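Chapter 4
Gathering the examples

Before the learner, the data. Before the data, somebody out on a path with a plan. This chapter is the plan part – what to record, how often, what to throw out.

Our running case is Lemma, a small path-following robot. Its steering model learns from examples: one view ahead, one steering command, stored together. Saron Teshome ran the first collection in January. 16 runs, 3000 pairs kept. Sounds like plenty. It wasnt, and section 4.3 gets into why.

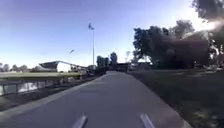

Figure 4.1 A view along the canal path, with sun glare at upper right.

Look at what a learner has to cope with in Figure 4.1. Grey asphalt, grass on one side, a railing and water on the other. Lane markings only close in. Bright sky. A model fed nothing but straight stretches like this one learns to hold straight – fine until the first bend.

So, variety. Different hours, both directions, cloud and sun. Recoveries too: start off-centre, steer back, record the steering back. Mitiku Tsegaye's later set had 446 recoveries and they mattered more then the rest of it.

4.1 Choosing a route

Short loops first. Walk it before you record anything.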